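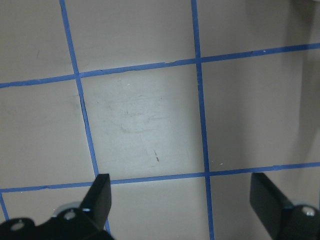 腕部相机视角，夹爪全开，下面是胶带格子

讲稿备注 双臂工位的日常维护（Tollia项目，3月31日）

开场别太长。自我介绍跳过，直接讲工位。
今天只讲一个工位怎么搭、怎么养。算法不讲，有人问就说会后聊。

一、台面和格子
蓝色美纹胶带直接贴，横竖拉线。不用贴得很直，看着歪一点没关系，但是每次换纸之后要重新标定，这个强调两遍。
胶带翘边：用指甲压，压不住就整条撕掉重贴，别补一小截。补过的地方会有台阶，腕部相机看得很清楚。
台面上的碎屑，开机前擦一遍。Addo那边以前不擦，深度图上老有噪点，查了2天才找到原因。（这里可以停一下）

二、夹爪
指板螺丝每周查一次，用小扭矩。拧太死的话指板会变形，合不拢。
每班开工先做空爪开合，40次，听声音。有咔咔声就停，先看指根，再看连杆。
指垫磨亮了就换，左右一起换，不要只换一边。备件在Dulska订，货期比较长，7月之前的量已经下单了。
抓薄边的东西最费指垫，比如簸箕，夹的是短边，受力就那么一点点面积。讲到这里翻下一页。 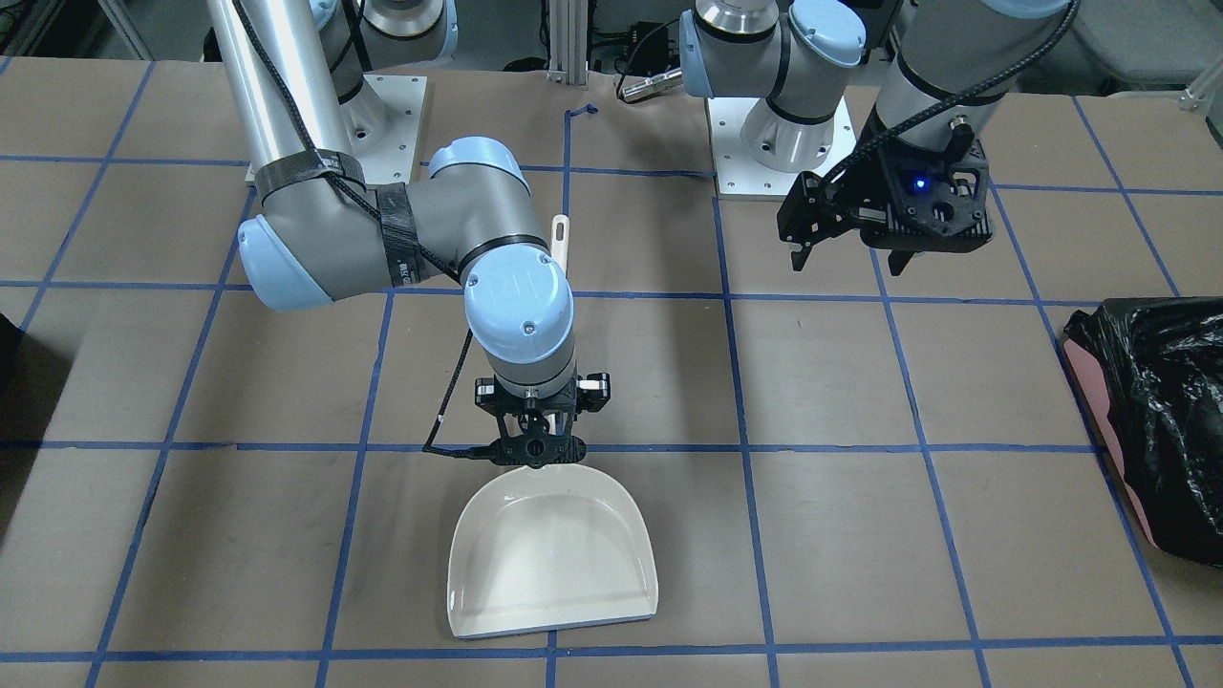
三、线缆
重点！停机有一大半是线的事（口头说就行，别写数字）。
线沿着大臂走，肘部用绑带固定，手腕那里一定留一圈余量。余量太小，腕关节转到头就拽接头；太大又会扫到台面上的东西。怎么量：让手腕慢速转到两头的极限位，人在旁边看着，手放急停上。
绑带别勒太紧，线皮会压出印子。
接头松了先断电再插，不要带电插拔。Zavelby现场烧过一块板子，教训，换板加调试停了6个小时。
台子后面的线也要理，电源适配器不要压在线堆底下，散热不好。我们自己这块做得也一般，承认就好。

四、标定检查
换完指垫、动过底座螺栓、重贴过格子，这三种情况必须重做标定，没有例外。
平时的快速检查：拿一个簸箕平放在格子中间，柄朝自己，两只手臂退到两侧上方，夹爪张开，头部相机拍一张，跟存档的参考图叠起来比对。

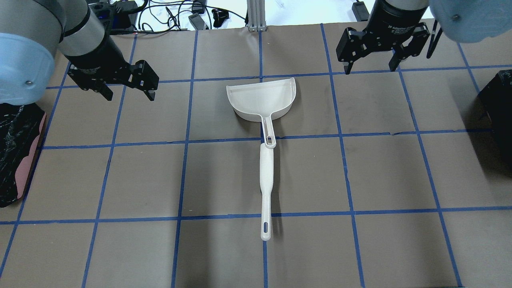 偏差超过2毫米就别往下跑了，先查相机支架，再查底座。顺序不要反，底座拆一次很麻烦，支架松了拧一下就好。
两只手臂要分开查，一边准不代表令一边也准。
结果记到点检表里，写清楚是哪只臂、谁查的，不要只打个勾。

时间不够的话第三部分少讲，第四部分必须讲完。
提问大概会问到胶带能不能换成印刷垫。答：试过，反光，又换回来了。
最后一页放点检表模板的下载地址，多停一会，让大家拍照。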